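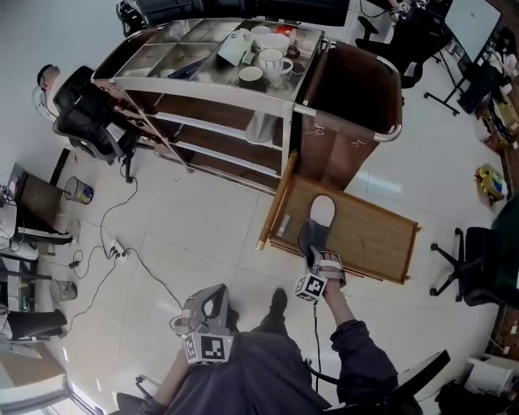 ## Storing and cleaning a disc collection of superhero films

Movie discs last for decades if they are kept upright, dry and away from direct sun. The notes below assume standard cases and one collection kept in a single room.

**Shelving**

- Stand cases vertically. A stack puts weight on the bottom hubs and can crack them.
- Leave a finger's width free at the end of each row – tight rows scuff the sleeve art.
- Keep discs off exterior walls and away from radiators.

**Order**

File a franchise by release date, with spin-offs after the main series. Story order changes whenever a prequel comes out, and every case then has to move. Box sets go at the end of the row. My list is a plain spreadsheet with 2,107 lines: title, format, region, shelf number. Steelbooks get a separate column for dents.

**Cleaning**

1. Hold the disc by its edge and center hole.
2. Blow off loose dust.
3. Wipe with a dry microfiber cloth from the center straight out to the rim. Do not wipe in circles.
4. For fingerprints, dampen the cloth with distilled water, wipe again and air-dry.

Skip window cleaner and paper towels. Drillon sleeves are fine for loose bonus discs, but the Callgate ones have a seam that rubs the label side.

**Posters**

Roll with the printed side out around a 3-inch tube, then slide into a larger one. Cap both ends and label the cap – title, year, size.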